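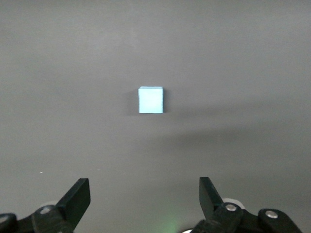
Ticket 466 — Kallio cell, bench 2 — picks landing short
Opened by: Rowena Macapagal
Status: reopened, then closed, then reopened, now closed again

The Kallio has gone back to closing its fingers on nothing. It comes down, shuts the gripper in front of the part with great confidence, lifts, and carries a portion of air over to the tray. I've swapped the production parts out for a foam-ish test block until this is sorted, as nobody minds what happens to one of those. Wrist camera view is attached, taken at the look position before the approach. The pale blue block is well beyond the fingertips with the fingers wide open, and it stands out against the grey bench about as clearly as anything could, so I'm not inclined to accept "vision couldn't find it" as an answer this time. The shadow running off to the right of it is new to me, mind.

What I'd done before opening this:
Restarted the controller. Same.
Restarted the camera service. Same.
Restarted both in the other order, as recommended by the Tovach manual on a page I suspect was written on a Friday afternoon. Same.

Reply from Gokar support
Thank you for your ticket. Please confirm the cell has been restarted.

Rowena
Confirmed. See the three lines directly above your reply.

Reply from Gokar support
Thank you. Please check the pivot screws on both finger linkages for play, then send the camera-to-gripper offset from the settings page. Please also say whether the block is reported at the right size.

Rowena
Screws first. With the arm in hold and the air off, I went round the ones I could get a driver on. The right-hand pivot took up to a quarter turn, the others didn't move. I put a witness mark on each in paint pen so that next time we can argue from evidence. Wiggled both fingers by hand afterwards and couldn't feel any slop. Ran the pick again and it was still short, by the same distance as far as I can judge with a steel rule and one eye shut.

Block size is reported correctly. Its distance isn't.

The offset on the settings page says 152 mm. I have no idea if that's good. The card taped inside the cabinet door, in handwriting I don't recognise, says "DO NOT CHANGE" and then gives no number.

Reply from Gokar support
152 is the factory figure for the old Kirnetti camera bracket. Was the bracket changed?

Rowena
Yes, in November. It's in the maintenance book as "bracket, new", signed with a squiggle. So the cell was recalibrated for the new bracket at the time, worked perfectly well all winter, and has now gone back to the old figure by itself. I looked through the backups. The last good one has a different offset, and the change shows up straight after the software update. The update notes say "minor improvements to defaults". I'd call it a default, certainly.

Closed this here, too soon.

Reopened
Loaded the offset from the good backup. Picks were fine until the next power cycle, at which point it returned to 152 and resumed collecting air. The settings page has a Save button and, further down under a heading called Advanced, another Save button. The first one saves until you switch off. I'd be interested to know what the person who designed that thinks saving is.

Fixed as follows, for whoever gets this next:
1. Arm to the look position, gripper open, air off.
2. Load the offset from the backup folder. Don't type it in from memory.
3. Press the upper Save, then the lower one under Advanced, and wait for the tick.
4. Power down at the cabinet, count to twenty, power up.
5. Open the settings page and read the offset again before running anything.
6. Test block, slow speed, with a hand near the stop.

While I was at it I wiped the bench down and cleaned the camera window with a dry lens cloth. I also moved the desk lamp, on the theory that the long shadow might be its doing. I can't say it made any difference to the picks, but please leave it where it is for now, or we'll have changed two things and learned nothing.

The card in the cabinet door now has a number on it. Witness marks to be looked at on the next service.

Closed 2024-04-20. R.M.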